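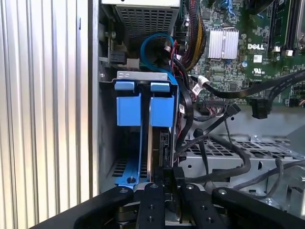 Llevaba desde marzo diciendo que iba a abrir el Dell viejo y por fin me he puesto. Ha sido después de cenar, con la mesa de la cocina despejada y una taza de té que, por supuesto, se me ha quedado helada en la encimera.

El ordenador era de Johanna Hubmann, que lo tuvo años en el despacho de Trasik llevando facturas y me lo pasó cuando cerraron. Yo lo quiero para guardar las fotos de la familia, que ahora mismo andan repartidas entre dos portátiles y un cajón lleno de tarjetas. Nada del otro mundo, pero me hace una ilusión tremenda.

Qué gusto da mirar dentro de un sobremesa de estos. El caddy del disco es azul, el cable SATA que baja haciendo un bucle por debajo de la fuente también es azul (bastante más chillón), y luego está el disipador, con todas esas aletas de aluminio tan juntitas que parecen un peine. Los cables de la fuente, rojos, negros y amarillos, van en manojo. Yo los dejaría tal cual, pero Flurina Marti dice que los recoja con una brida antes de cerrar y seguramente le haga caso – es ella la que me arregla las cosas cuando las estropeo.

El plan es cambiar el disco por uno de 800 gigas que compré de segunda mano por 17 euros. Según mis cuentas, las fotos me ocupan hasta 70 gigas, así que voy sobradísima. También quiero pasarle un pincel seco a las aletas y a la rejilla de la fuente, que es por donde entra la pelusa en todos los ordenadores que he tenido.

Consejo para quien se anime: haced una foto de cada conector antes de soltarlo. La última vez me fié de mi memoria y estuve toda una tarde con un cable en la mano sin saber de dónde había salido. ¡Una tarde entera! Y los tornillos, en un tarro con tapa, que tengo gato.

Me falta decidir qué sistema le pongo. Si alguien tiene uno parecido haciendo de almacén en casa, que me cuente en los comentarios cuánto ruido mete por la noche, porque irá en la estantería del pasillo, pegado al dormitorio.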